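Search this site Enter keywords Go

Print this page | E-mail this item to a colleague

What the packing arm does to the returns bench

The July briefing on the Clikivance trial lasted 40 minutes, and most of that was slides. Several people on the returns floor have asked the newsletter for a plainer account. I work on that floor, so take this as one packer's view. The managers had their turn with the projector.

The plan is to put a two-finger arm on the small-goods bench at our Fota site. Trorov is supplying the arm and Nikolovski is writing the software that tells it what to pick up and where to put it. Small goods means everything customers send back that fits in one hand: toy figures, blocks, tubes, boxed parts, things with no box at all. At present a person takes each item out of the tote, checks it, decides whether it can go back on sale and lays it in the right tray.

We were told that the arm has already handled 2,228 returns out of 2,923 without help. That sounds like a lot until you ask where it did them, and the answer is inside a computer. Those were simulated returns on a simulated bench. No arm has touched a real tote at Fota yet. The slide had "2,228" in very large type and "simulated" in very small type, and I was sitting near the back.

I don't say the simulation is worthless. Nikolovski's people use it to try out grips and bad angles without breaking stock, and I can see the sense in that. But 695 of those returns needed help, and when I asked what kind of help, I was told the breakdown would come later. It matters a good deal to us. If the arm drops a block, somebody picks it up. If it squeezes a figure with thin parts sticking out, somebody has to write it off, and the form has a name at the bottom.

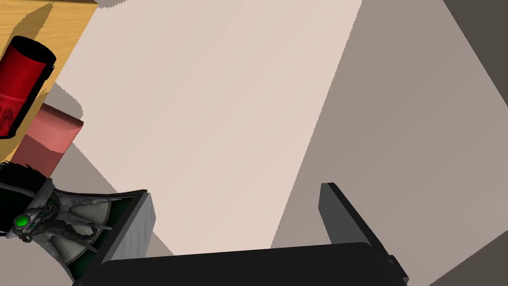 View from just above the gripper in the Clikivance simulation, with the red cylinder, the pink block and the figurine at left.

Anyone who has done a month on small goods will know which of those three I'd worry about. A block is a block. The spiky figure is the sort of thing you learn to lift by the body, and you learn it by snapping one. I would also like to know how the arm gets on under our lights, next to the loading door, with packing dust on everything.

Then there are the jobs. The briefing said nobody will lose a position "as a result of the trial," and I wrote the words down as they were spoken. A trial ends. What happens after it was left for another meeting. In the meantime two people per shift will move from sorting to what the slide called exception handling. As far as I can make out, this means standing beside the arm and dealing with whatever it couldn't.

Ľubomír Hudec, who has run the late shift on small goods for longer than the bench has been there, put it well at the break. "The easy ones are my rest," he said. "If the machine takes the easy ones, I have eight hours of the hard ones, and they will still ask me for the same number." He isn't against the arm. He'd like it to do the heavy totes, which are what hurt his shoulder, but the heavy totes are not in the trial.

The hourly target is the part I'd ask everyone to watch. It was set for a mix of easy and awkward items. Change the mix and the target has to change too, in writing, before the first shift with the arm and not three months into it. The same goes for training. We were promised a half day, and I have yet to see who covers the bench while it happens.

The question box outside the canteen has been put back up. There are 198 of us across the shifts at Fota, and three questions went in after the last briefing, two of them mine. Please use it. Ask for the breakdown of the 695. Ask who signs for damaged stock when the arm was holding it, and ask whether the grade on your payslip changes if "sorter" becomes something else.

Nikolovski's team is due on site to measure the bench before the next issue. I've asked for ten minutes with them and will print what they say, if they say it to me.

Print this page | E-mail this item to a colleague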